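News from the wiping project

Since February our small group at Siu has been working on one question: how does a robot know when a plate is clean enough? Neelam Grewal started the work with a simple count of wiping strokes, and it did not go well. The arm stopped after the same number of strokes every time, also when half of the sauce was still there.

The new method, which we call Jaltetti, looks at the plate again after each stroke through the small camera at the wrist. It compares the red area before and after, and it chooses the next stroke where the most colour is left. We trained it on 764 demonstrations, all done by hand with the same gripper. Pavithra Hegde then added 200 more in which the person makes a mistake on purpose — a smear towards the rim, for example — and corrects it.

A task has three plates on a round black tray, with a sponge on a paper towel in the tray beside it. The red marks have a different shape on each plate, so the model can't learn one fixed path.

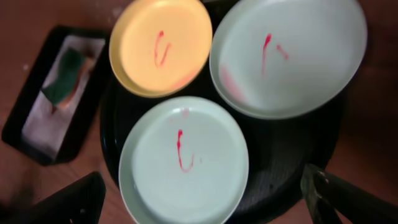

What we found so far

In the last test round the old stroke counter left visible red on 44 plates. The new method left it on nine, from the same number of trials. Most of these nine were pale pink smears near the inner edge of the rim, where the sponge lifts a little too early. The thick marks in the middle are easy now. The thin pink is the hard part, and on a yellow plate the camera sometimes takes it for a shadow.

Pavithra is now labelling the faint smears separately, and the force limit at the rim will be changed before the next round. If you would like to see a run, come by the Stonitz room on Tuesday after lunch.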